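November 26, 2025

Today I finally continued with the old computer, the one I bought in June from the closing sale at Wotel. 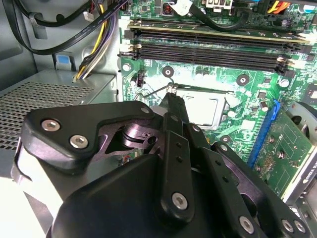
I paid 31 dollars for it and my plan was always the same, to make it good enough for writing and for my accounts. In the evening I sat with the manual from Drimuvance and tried to understand the memory part, which is written in very small letters. The board has three long black slots for memory, and there is a module in the top one. The two lower ones look empty to me, so I have place to grow. The processor sits in its socket with the metal cover on top, and the thin wire lever goes around the left side of it. I like this lever very much. It is such a simple thing for holding such an expensive part.

I wrote to the shop on Amegashie Street and asked if they have the correct type of memory. They answered after 3 hours that they have it, but only used, and I must bring the old module with me so they can compare. This is fair. I also need thermal paste, because I don't trust paste that is so many years old. My old tube has become hard like chalk.

What still worries me is the cooler. I looked at two in the catalog and I am not sure that the holes around the socket are at the right distance for them. I must measure this with the good ruler, not with the paper one. I wrote it on the back of the receipt, together with the order number, 806, so I don't forget it again.

Tomorrow I work late, so the shop must wait until Friday.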